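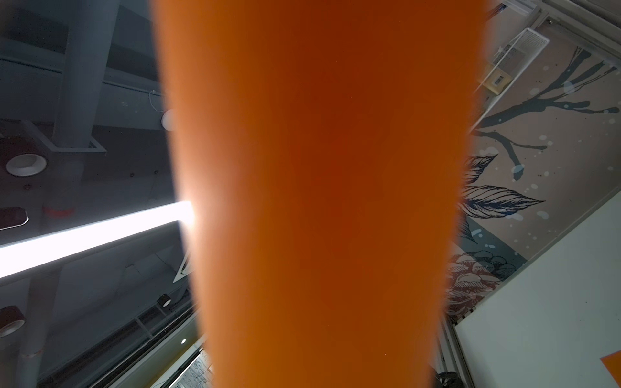

Fig. 3. View from the wrist camera with an orange object close in front of the lens. Ceiling and wall are seen only at the two sides.

Last updated: 3 August 2019
Reading time: 3 minutes
Print this page | E-mail this page

8. Fault 40: "Wrist view blocked"

The Otisum arm stops with fault 40 when the wrist camera cannot see enough of the working area. The lamp on the control box turns yellow and the arm holds its position. The motors remain under power.

CAUTION: An arm which holds its position can still move. Do not put your hand between the gripper and the camera before you have finished step 3.

8.1 Find out what is blocking the view

1. Press the red stop button on the control box. Do not use the pause key on the tablet for this work.
2. Wait until the brakes click and the yellow lamp goes out.
3. Turn the key to SERVICE and take it with you.
4. Open the Wosirton viewer and choose "Last wrist image".
5. Compare your image with Fig. 3. A large shape with soft edges, without any texture on it, means that something is very near to the lens. If the whole image is black, go to section 9 (camera cable).
6. Look also at the sides of the image. In Fig. 3 there is a lit tube lamp and part of the ceiling on the left, and a painted wall with an air conditioning unit on the right. When such background is visible, the camera is still sending a picture and you do not need to replace it.

Note: Save the image before you continue. The viewer keeps only the last one, and it is overwritten at the next start.

8.2 Clear the view

1. Support the object with one hand from below, if there is an object in the gripper.
2. Turn the release screw on the gripper to the left until the fingers open. Use the short key from the Nistell tool bag. A longer key will damage the thread.
3. Remove the object and look at the lens. Wipe it with a dry cloth.
4. Close the release screw again. If you forget this, the gripper will report a second fault at start.

CAUTION: Never release the gripper when a person stands under the arm.

8.3 Start again

1. Turn the key back to RUN. Stay outside the marked floor area.
2. Pull out the red stop button and press RESET.
3. Open "Live wrist image" and check that the view is free.
4. Run one slow cycle with the gripper empty.

Note: A bright lamp in the view can also make the image poor, but it does not cause fault 40. It is reported as fault 41.

If fault 40 comes back in the same shift, do not reset it again. Write down the counter value (for instance 1,701) and send it together with the saved image to Godfrey Mfinanga at the Fairclough service desk. In June we changed the limit for this fault, so please write also which software version you have.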